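Notebook, October 12, 2018
Refill trial, Mallby office

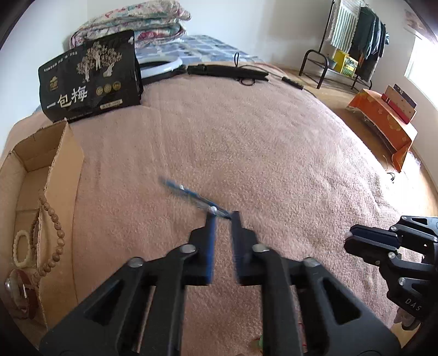

Okay, catching up on a week of scribbles before I lose them. Sibel Polat and I finally got the Stembridge numbers to line up with ours, and I'm pretty chuffed (I'd half given up on them in June, when their sheet had the shampoo and the dish soap added into one column!).

So where we're at. The Mallby foyer refill station is doing well, mostly on dish soap and laundry liquid. Over 100 bottles brought back and refilled since we put it in, going by the tally sheet, and people have started bringing in all sorts, old cordial bottles, a huge vinegar jug, whatever's under the sink. Stembridge is slower. I reckon that's the location, it's behind the lifts and you'd walk straight past it.

The Kellel pump is still dribbling. Sibel swapped the washer and it behaved for two days and then started again, so there's an ice cream tub under it for now. I'd like to try the Stelmakh one in its place, the nozzle is wider and it might cope better with the thick stuff when the mornings are cold. Must ask them if they'll take the old one back for parts, I hate the idea of a recycling project chucking a pump in the bin.

Now the celebrity thing. The council wants a "face" for the campaign, someone off the telly, and I keep going back and forth. A known name would get us into the local paper, no question. But the people who've come round to refilling at Mallby mostly did it after a neighbour showed them how, and I'd love to spend the money on a second pump and some decent signs. Sibel thinks we could do both if the person lives nearby and brings their own bottle along. Fair enough, I said I'd sleep on it and then didn't write anything down, so this is me writing it down.

Also, labels! The paper ones went to mush. Trying 20 of the waxy kind at Stembridge first, colour coded, green for dish and grey for laundry.

To do: ring Stelmakh, move the Stembridge station out to the front door if the building manager lets us, rinse the ice cream tub.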